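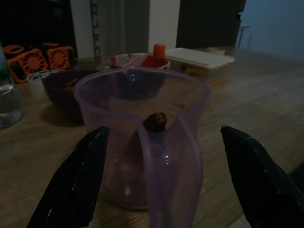
## Statement of Duties, Second Revision

The preparation room at Revurstead had been Idris Kemeys's responsibility for eight years when Foulkes notified him that the clearing of tables would pass to the arm. The notice was dated 30 Aug 2019 and ran to three paragraphs. The third thanked him for his flexibility.

Under the revised statement, the attendant would no longer lift, carry or empty vessels during working hours. The attendant would remain present. He would observe each transfer, record any departure from the expected result, and intervene by hand where the arm did not proceed. Kemeys read this twice and asked Berwyn Nicholas, the site supervisor, what he was expected to do with his hands the rest of the time.

"You may sit," said Nicholas. "A chair has been approved."

The record form had six columns. Kemeys completed the first five as directed: the vessel, the starting position, the grip, the path, the outcome. The sixth was headed Remarks. Nicholas had assumed it would be left blank, as it was at the Stastivlow site, where Ifor Humphreys returned his forms each evening without a word in it.
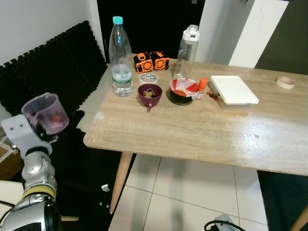
*Preparation room, Revurstead. Purple cup in transit beside the table.*

Kemeys did not leave it blank. On his first form he wrote that a person clearing this table would take the cup by its handle and would look into it before deciding where it should go. On the next he wrote that the lidded container should be left for last, as it always had been, and that the reason was known to everyone who had worked in the room and was written down nowhere. He then supplied the reason, which required the back of the sheet.

The forms were forwarded to Vilgot Eklund at the Lurkerau office, who was responsible for the arm's instructions and had never visited Revurstead. Eklund replied formally at first. He acknowledged receipt. He requested that remarks be confined to the space provided. In his following letter he asked what a person did when a cup still had something in it.

Kemeys answered that it depended on what the something was, and on whether anyone meant to come back for it. He could generally tell. He regretted that he could not say how, but he would give the matter his attention.

He gave it his attention from the chair. He found that he had opinions on the order in which a room should be put right, and that he had held them for years without being asked.

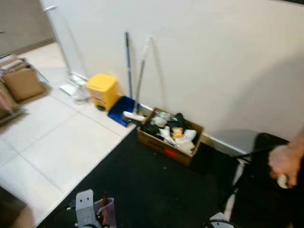 Nicholas raised the question of floors in his monthly review. The arm had been engaged for tables. Sweeping remained with the attendant, and the broom and dustpan were to be kept where he could reach them. Kemeys signed his agreement without comment, and Nicholas noticed afterward that he swept more slowly than before, and more than the room needed.

A further revision arrived from Lurkerau before the next review. It changed the attendant's title to Adviser, Manual Practice, at the same rate of pay. It also enlarged the Remarks column by two lines. Nicholas brought the new form down himself and laid it on the seat of the chair, as Kemeys was standing at the time.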